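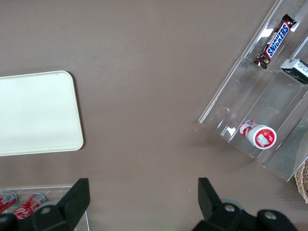
Attachment 1 of 1: clear tiered rack and white tray on the brown table

Nevivden Helpdesk
Ticket 1445
Subject: Label printer prints every label twice, except when it prints none
Raised by: Usa Onsri, Indville shop
Assigned to: Sointu Heinonen
Priority: Normal (requested: Urgent) (requested again: Urgent)
Status: Closed, with reservations

Usa Onsri, 09:12
Morning. The label printer in the back room has started printing two of everything. I asked for one shelf label for the greetings cards and got a pair. I asked for twelve for the pens and got twenty-four, then a blank, then a noise. We have the September price change going out and I would like to do it once.

It's the Teltach one, grey, with the lid that doesn't close unless you mean it. Nothing has been changed.

Sointu Heinonen, 09:40
Hello Usa, thanks for this. Could you tell me:
Which program you are printing from (the stock program or the label designer)
Whether the number of copies in the print box says 1 or 2
Whether anybody has changed anything

I know you answered the last one. I am obliged to ask it twice.

Usa Onsri, 09:51
Stock program. It says 1. No.

Sointu Heinonen, 10:05
Thank you. Please turn the printer off, wait a full minute, and turn it back on. Then print one label from the stock program and one from the label designer and let me know how many you get of each.

Usa Onsri, 10:31
Stock program: two.
Label designer: one.
I did wait the full minute. Marama timed it.

Marama Ruawai, 10:33
It was fifty seconds.

Sointu Heinonen, 10:48
Fifty seconds is fine. So the printer can count and the stock program can count, and they disagree when left alone together. My guess is that the copy number is set in two places and they are being multiplied. Please look in Settings, Devices, Teltach, Advanced, and tell me what it says next to "Repeat job".

Usa Onsri, 11:02
There is no Advanced. There is "Basic" and there is "Maintenance", and Maintenance wants a password.

Sointu Heinonen, 11:06
The password is on a sticker under the printer.

Usa Onsri, 11:19
The sticker under the printer says "See office". I am in the office.

Sointu Heinonen, 11:24
I've found it in the notes from the original installation. I will ring you with it so it isn't sitting in a ticket.

Internal note, Sointu Heinonen, 11:37 (not visible to shop)
Password given by phone. It is the word "password" with a capital letter. Will add to the list of things to bring up at the next review, which is now a long list.

Usa Onsri, 11:45
Right, I'm in. Repeat job is set to 2. I've put it to 1 and pressed Save. It made a pleasant little chime.

Usa Onsri, 11:52
It is now printing none.

Sointu Heinonen, 12:03
None at all, or blank labels?

Usa Onsri, 12:04
None at all. The light goes green, it thinks about it, the light goes off. I have put Repeat job back to 2 and it prints two again. So I can have two or I can have nothing. I've had to leave the pens as they are and do the mugs by hand, and my sevens look like ones.

Sointu Heinonen, 12:20
I'm going to pass this to Bořivoj, who knows the Teltach models better than I do. He is at lunch. In the meantime, please stay on 2 and put the spares somewhere flat so they don't stick to each other.

Bořivoj Charvát, 13:34
Hello. Read the above. Two questions. What firmware is it on (hold the feed button until it prints a test page, the number is at the bottom)? And did the shop have a new roll delivered recently, of a different make?

Usa Onsri, 13:50
Firmware 5. I had to print the test page to find out and I got two test pages.

Yes, new rolls. We used to get the Teltach ones and now we get Ikonen, because they were cheaper and somebody at head office likes cheaper.

Ramiro Rivas, 13:58
I am the somebody. They are the same size. I measured.

Bořivoj Charvát, 14:15
They are the same size. The gap between the labels isn't. The printer finds the start of each label by looking for the gap, and if the gap is narrower than it expects, it misses it and runs on to the next one. When it was last set up on these rolls, it will have learned that one label is two labels long. After that, Repeat job 2 gives you a pair because it's sending one job and filling the space, and Repeat job 1 gives you nothing because it believes the label is half missing and gives up.

I agree that this is a stupid way for it to behave.

Usa Onsri, 14:21
You said last set up. Nobody has set it up.

Marama Ruawai, 14:29
When I put the new roll in it asked "Learn media? Y/N" and I pressed Y. It seemed polite.

Usa Onsri, 14:30
I withdraw "nothing has been changed".

Bořivoj Charvát, 14:41
Y was the right answer. It was just learning the wrong thing. Please try this, in order:
1. Take the roll out and put it back with the guides touching it on both sides.
2. In Maintenance, set Gap Sensor from Auto to Narrow.
3. Set Repeat job to 1. Save.
4. Close the lid until it clicks.
5. Choose Learn media, press Y, and leave it alone until it stops. It will feed out a few blanks.
6. Print one label from the stock program.

Usa Onsri, 15:08
Done up to 5. It fed out blanks as promised and is still doing it. How many is a few?

Bořivoj Charvát, 15:10
Three or four.

Usa Onsri, 15:11
It has gone past that. It has gone well past that. There is a length of it on the floor heading for the door.

Bořivoj Charvát, 15:12
Open the lid please.

Usa Onsri, 15:13
It has stopped.

Bořivoj Charvát, 15:20
Did the lid click?

Usa Onsri, 15:24
It has never clicked. I said at the top, it doesn't close unless you mean it.

Bořivoj Charvát, 15:31
Please mean it. Both hands, front corners, until it clicks. Then step 5 again.

Usa Onsri, 15:47
It clicked. Marama heard it from the shop floor. Three blanks, then it stopped by itself. Printed one label from the stock program. Got one label. Printed twelve for the pens. Got twelve.

I've gone back over the queue and there are 652 still to print for the price change, so I'm setting that going before it changes its mind.

Sointu Heinonen, 15:55
Very glad to hear it. I'll leave the ticket open until the batch is through.

Usa Onsri, 16:49
All 652 through. No doubles. One of them says "GREETINGS CRADS" but I believe that's ours.

Ramiro Rivas, 16:58
Could someone tell me how many labels were wasted, for the supplier?

Usa Onsri, 17:02
The printer keeps a total in Maintenance. Since the new roll went in, and leaving out today's good batch, it says 823. Some of those are on the shelves and perfectly all right. Some are in a carrier bag. I'm not going through the bag.

Ramiro Rivas, 17:06
I'll put 823.

Bořivoj Charvát, 17:15
For the other shops on Ikonen rolls: same settings, Gap Sensor to Narrow before you learn the media. If you do it afterwards you'll have to learn it again. Any Teltach on firmware older than this one won't have Narrow in the menu at all and will need updating first, so raise a ticket and don't press Y.

Sointu Heinonen, 17:22
Summary for the record.
Fault: double labels from stock program, no labels when corrected.
Cause: narrower gap on replacement rolls, media learned with sensor on Auto. Lid not fully shut made the second attempt worse.
Fix: sensor to Narrow, Repeat job to 1, lid shut properly, media learned again.
Outstanding: lid catch is worn. Part requested. Password to be changed.

Closing.

Usa Onsri, 17:30
Can you reopen this? The receipt printer has just asked Marama if she wants to learn media.

Sointu Heinonen, 17:31
Please tell her N. And please raise it as a new ticket.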